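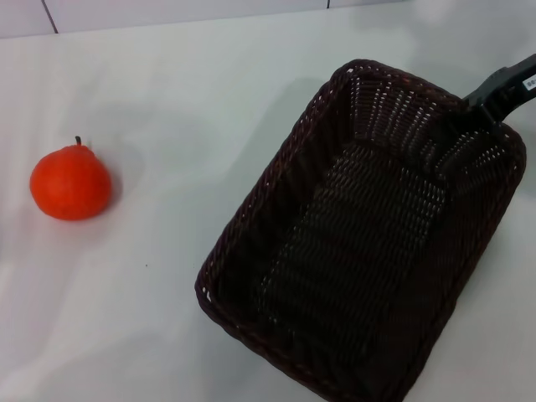 Leszek Jabłońska wrote in to ask why the going column stops at "good to firm" when two of the tracks have started officially reporting "firm". The old version of the file merged the two, and anyone comparing summer cards with winter ones was losing the driest days. They are separate now. The change is the main reason for this release.

Brutasus: race results and going reports

Version 3
Last updated 2019-06-11

Contents

Brutasus is a set of flat race results with the official going at the time of the first race. It covers 143 meetings at three tracks: Vollar, Rutkowska and Lemo. Meetings abandoned before the first race are left out. Meetings abandoned partway through are kept, with the races that were run.

Files

meetings.csv has one row per meeting.
races.csv has one row per race, linked by meeting_id.
runners.csv has one row per horse per race, linked by race_id.
going_changes.csv lists any change announced during the card.

All files are UTF-8, comma separated, with a header row.

Columns that cause questions

going: the description given by the clerk, in lower case. Values are heavy, soft, good to soft, good, good to firm, firm. Split reports such as "good, soft in places" go in going_note and the first term goes in going.

sp: starting price as a decimal, stake included. A 50-1 winner is 51.0. Earlier versions left the stake out, so don't mix them.

dist_beaten: lengths behind the horse in front, not behind the winner. Short head is 0.1, head is 0.2, neck is 0.3.

draw: blank for all Lemo races before January. The track didn't print it on the result sheets.

Known problems

Rutkowska moved its mile start and kept the same distance on the card. Times before and after the move should not be compared. Use the course_layout column to split them.

Dead heats are entered as two rows with the same finish position, and the next position is skipped. Some scripts read this as a missing runner.

Horse names are as printed. A few are spelled two ways, and horse_id is the safer key.

Going is an opinion. Stick readings are included for Vollar only, in meetings.csv under stick.

Checking

The totals in races.csv were checked against the printed sheets for every meeting. Starting prices were checked by hand for winners only. Placed horses were not.

Loading

The scripts folder has a loader that reads the files into SQLite. It reads 1,000 rows at a time, and you can change that with --batch.

Use

Free to use and share with credit to Brutasus. Send corrections with the meeting_id and, if you have it, a scan of the sheet.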